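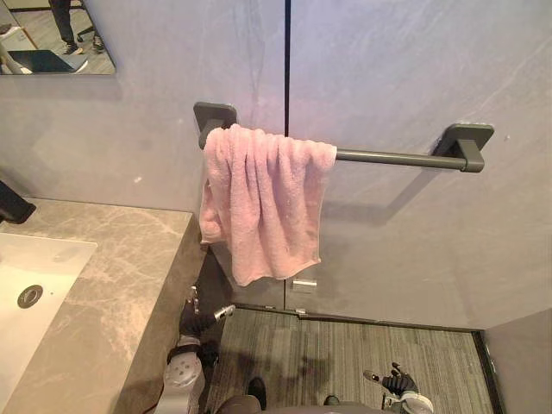
Spin Bowling Workload in a Club Squad: Term Project Report

Submitted Nov 6, 2025

1. What we wanted to find out

Fast bowlers get all the attention when it comes to injury and overs limits. Spinners mostly get told to keep going until the captain is bored. We wanted to see if accuracy drops off in a long spell of spin, and if it does, when. The club we worked with is Tredaldale, second eleven and a few of the colts. They play on a pretty slow pitch so the spinners bowl a lot.

2. Background (short)

Most of what we found in the library was on pace bowling. Some stuff on shoulder load in finger spinners, almost nothing on wrist spin. Coaches' manuals say "rest when tired", not much help. So we had no number to start from and just picked a spell length.

3. Method

5 bowlers, all spin. Three off-spinners, one slow left-arm, one leg-spinner. Each bowled a spell of 8 overs in the indoor nets, then did it again in 5 more sessions spread over the preseason, starting in March. Target was a mat laid on a good length just outside off stump. Hit the mat, one point. Miss, nothing. No half points, we argued about this and dropped it.

Pitching points were logged on the Skusix app on a tablet behind the net. It lets you tap where the ball lands. The first version of our sheet had the lines flipped for the left armer so his first session had to be re-entered by hand. Took ages.

Bowlers also gave a tiredness score after every over, on a scale we made up ourselves. Probaly should have used a published one. 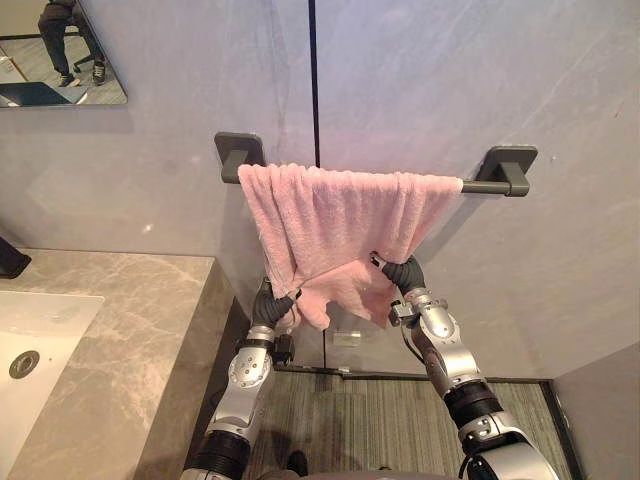

Photo: Prelusora

4. Results

Accuracy held up better than we expected in the first half of the spell. The off-spinners were flat all the way through, more or less. The slow left-armer got better as he went, every session. Leg-spinner was the one who dropped off, and the misses were nearly all short. Dragging it down, same as you see in matches.

Tiredness scores went up for everyone. But they didn't line up well with the misses. One off-spinner scored himself very tired and hit the mat more often after that than before.

See table in appendix for over by over numbers. The chart for session two has the wrong axis label, it should say overs, not balls.

5. Problems

- Nets are not a match. No batter, no field, nobody hitting you over the fence.
- Small group, and only one leg-spinner. Can't say anything about wrist spin in general from him.
- Ball choice. We used Amano practice balls for the early sessions and old match balls later on. Seam was much flatter on the old ones.
- Two of us did the tapping and we didn't check if we tapped the same way.

6. Budget

We had 600 dollars from the department. Net hire took most of it, then balls and the mat. Nothing left over for the speed gun we wanted, so there is no pace data in here.

7. Next time

Put a batter in. Same balls all the way thru. More wrist spinners if the club has them, or ask a second club. Also film the bowling arm from side on so we can see if the arm drops late in the spell, which is what the coach thinks is going on with the short ones.

Appendix: over by over table, consent form, net booking sheet.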